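Home | Forums | Circuit Racing | Club & National | Log in

Drokix Paddock Forum > Club & National > Zaki Trophy: the 80 minute proposal

Started by fondow_hairpin

So the Zaki Trophy is going from 90 minutes to 80 next season, and they've kept both compulsory driver changes. I've read the bulletin twice with a cup of tea and once without, and I still can't see who asked for it. The old race had a shape. You could gamble on a long first stint, drop down the order and come back at people while their tyres gave up. Trim ten minutes off and keep the stops, and you've got three sprints with a queue in between.

Also the pit lane at Fondow is still 80 metres too short for that many cars. Bring a book.

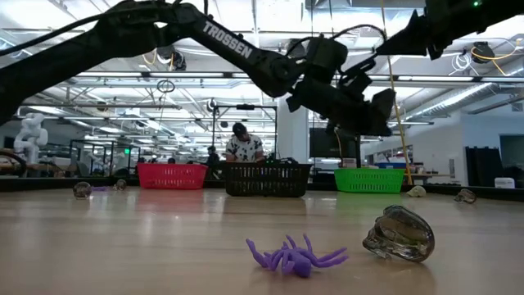
Replies

braking_late_again
I asked for it, as it happens. Filled in the form and everything. My back is done after an hour in that car and my co-driver goes a funny colour in March, never mind in July. Ten minutes less suits me fine. If you want a proper endurance race, there are plenty where you can be miserable all night.

Salma Bouzid
The stops are there so that people share a car and split the bill. Take one away and half the three-driver crews become two-driver crews, and then somebody's paying a lot more for their weekend. I don't love the format either, but the entry list was 14 cars at the last round and I'd like it to be more than that.

fondow_hairpin
I take the point on money. But was it 14 because of the race length, or 14 because the round clashed with the Gurkix Cup and everyone with a trailer went there?

Salma Bouzid
Bit of both. You may have one half of the argument.

oversteer_ismail
Ismail Fawzy here, number 85 car. Put me down as against. We built a big fuel tank for this championship at some expense and now it's a very heavy ornament. With 80 minutes everyone can get home on one fill, so our grand plan is worth nothing. I did say this at the drivers' meeting, though I may have said it over somebody reversing a van.

braking_late_again
You had the big tank last year and finished behind me.

oversteer_ismail
We had a puncture.

braking_late_again
You had a spin, and then you had a puncture.

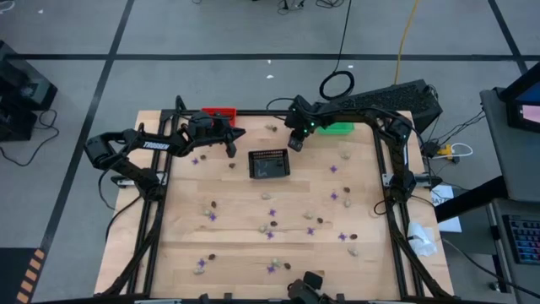
oversteer_ismail
The spin was strategic. Anyway, my real moan is the timing of the bulletin. If they'd told us before the winter we could have sold the tank to some other mug and spent the money on brakes. Now every mug knows. I've had one offer and it was from a man who wanted to keep fish in it.

Nouhaila El Fassi
I marshal at the last corner so I see the driver changes from a fair way off, and from there it looks like people being posted through a letterbox. What worries me is the minimum stop time. The bulletin doesn't mention it. If that's been left as it was, fine. If it's been cut to match, someone will drive off with a belt undone.

Salma Bouzid
Good question, and I don't know. I've emailed Driss Ghoneim to ask. Last time he took a fortnight and replied with a thumbs up - to a question that wasn't yes or no.

fondow_hairpin
In that case I'll hold off on my angry letter until we hear. It's mostly written. There's a good bit about queues.

Nouhaila El Fassi
Please keep the 80 metres in. It's a lot less than that if you measure from the painted line.

Recent topics
- Gurkix Cup: who's going, and who's got a spare trailer?
- Wet tyres, are two sets enough
- Houda Salem's debut season thread
- Noise test at Fondow, 9 am or earlier?
- For sale: fuel tank, large, one careless owner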